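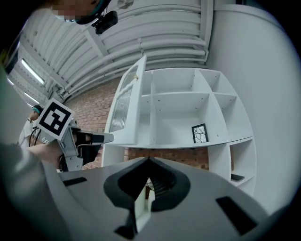 Kevin Ayala wrote in to ask whether open shelves are worth the trouble in a workroom, as his own fill up with odds and ends inside a month and he ends up putting doors on everything. He may be right about doors. We went the other way at Byun.

The unit is white and built in against the brick. We left part of the middle open at the back so the red wall shows through, mostly to save painting another panel. I set a limit of 70 items for the whole wall when we moved in, and Kyung-hwa Heo argued for fewer. She wanted anything flat stored upright and anything decorative kept to one per cubby.

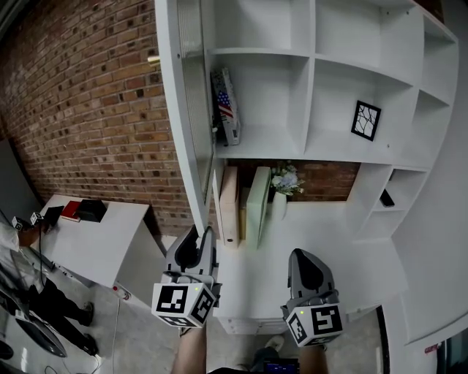

The upright rule has worked well for files. A folder standing on its edge can be pulled out with one hand, and the colour tells you which job it belongs to – beige for accounts, pale green for orders from Wavier. Stacked folders were always a nuisance.

The flowers are artificial and stay in their white vase all year. They get a dust with a dry brush when the shelves are wiped down. The little black-framed picture has been moved a few times and looks best with a cubby to itself.

We keep the top row clear. It is too high for daily use, and whatever goes up there gets forgotten.

Drawers in the base take the things that don't stand up by themselves, such as tape, chargers and spare labels. The glossy finish shows fingerprints but cleans up with warm water and a soft cloth.

Kevin also asked about cost. The panels came to 800 dollars and the fitting was another 300, paid to Stundeletti. The ribbed glass was extra.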